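A loja que vende mais do que a morada sugere

8 de abril de 2024
Texto: Redacção

A porta da Rotik não tem montra. Tem uma campainha e um autocolante gasto com o horário, que entretanto mudou. Lá dentro, chá. Muito chá, e louça para o beber: bules, tacinhas, peneiras, tabuleiros. A dona recebe-nos de casaco vestido, telefone na mão, e avisa logo que tem pouco tempo.

Começou com 16 bules trazidos numa mala. Vendeu-os todos a amigas, "a preço de amiga, ou seja, perdi dinheiro". Depois veio o site, feito numa noite, feio. Ainda é o mesmo, com outra cor.

"As pessoas acham que vender na internet é carregar num botão. É responder a mensagens à meia-noite de alguém que quer saber se a tampa faz barulho."

E faz?

"Alguns fazem. Eu digo. Perco a venda, paciência."

Hoje o catálogo tem 492 referências. Quer cortar. Diz isto todos os anos, diz também, e depois aparece uma oficina nova e lá vai mais uma prateleira.

A parte menos romântica são as encomendas. Compra a fornecedores pequenos, cada um com as suas caixas, as suas etiquetas, a sua ideia do que é uma factura. "Aprendi a ler números antes de aprender a ler o resto. Procuro o número grande e vou à lista."

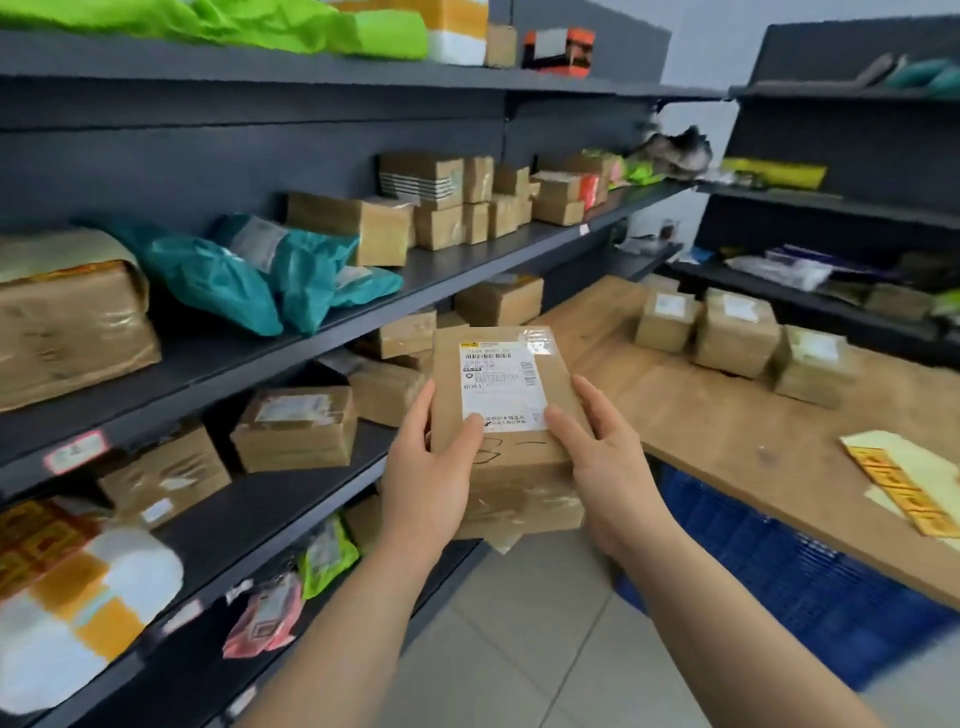

O preço das coisas

Falamos de dinheiro, que é o que ela quer falar. Um bule de barro decente custa-lhe hoje o que há uns anos custavam dois. O transporte subiu, depois desceu um bocadinho, depois voltou a subir. Trabalhou muito tempo com a Lercombe, mudou para a Astley em novembro e não se arrepende, embora o formulário de reclamações seja "uma coisa escrita por quem nunca partiu um prato".

Partem-se muitos?

"Menos do que se pensa. O problema é sempre o bico. O bico ou a pega. O corpo do bule aguenta tudo."

Abaixo de 90 euros não oferece portes. Já ofereceu, com um mínimo mais baixo, e houve um mês em que vendeu imenso e no fim não sobrou nada. Fez as contas à mesa da cozinha, duas vezes, porque à primeira não acreditou. "Foi a minha licenciatura em gestão, essa noite."

Sobre os concorrentes, encolhe os ombros. Há quem venda mais barato — há sempre — e há quem venda a mesma peça com uma história inventada à volta, mestre centenário, aldeia na montanha. Ela escreve o peso, a capacidade, o tempo que demora a verter. Mede com um cronómetro de cozinha. Os clientes gostam, ou pelo menos os que ficam gostam.

Pergunto pela embalagem. Muda de tom, isto interessa-lhe. Primeiro a tampa à parte, sempre. Depois papel, bastante papel, metido também dentro do bule. Plástico só quando não há outro remédio.

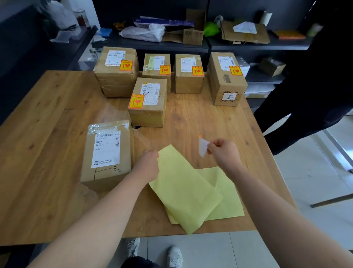 "E não poupar na fita", acrescenta. Experimentou uma de papel, bonita, ecológica, que descolava com o frio. Teve quase 400 envios nesse inverno e passou metade deles a pedir desculpa. Voltou à outra, contrariada.

Planos? Uma linha própria, chamada Ilie, feita com uma ceramista cá da zona. Taças primeiro, bules só se correr bem. As provas sairam tortas e ela ficou com elas, bebe por uma todas as manhãs. Preço ainda não há. Data também não.

E uma loja a sério, com montra? Faz que não com a cabeça antes de eu acabar a pergunta. Rendas. Horários. Gente a entrar só para fugir da chuva. Depois hesita — "se fosse pequenina, com duas mesas, talvez" — e o telefone toca. É um cliente, quer saber se o bule azul pode ir à máquina.

"Não pode", diz ela, já de pé. "Nenhum pode. Está escrito na página, mas eu explico-lhe."

Artigos recentes
Chá verde: a água a ferver estraga tudo?
Três oficinas de cerâmica para visitar sem pressa
Portes grátis, quem é que os paga
Como tirar manchas de chá da louça clara
Vender pela internet a partir de casa: contas de um ano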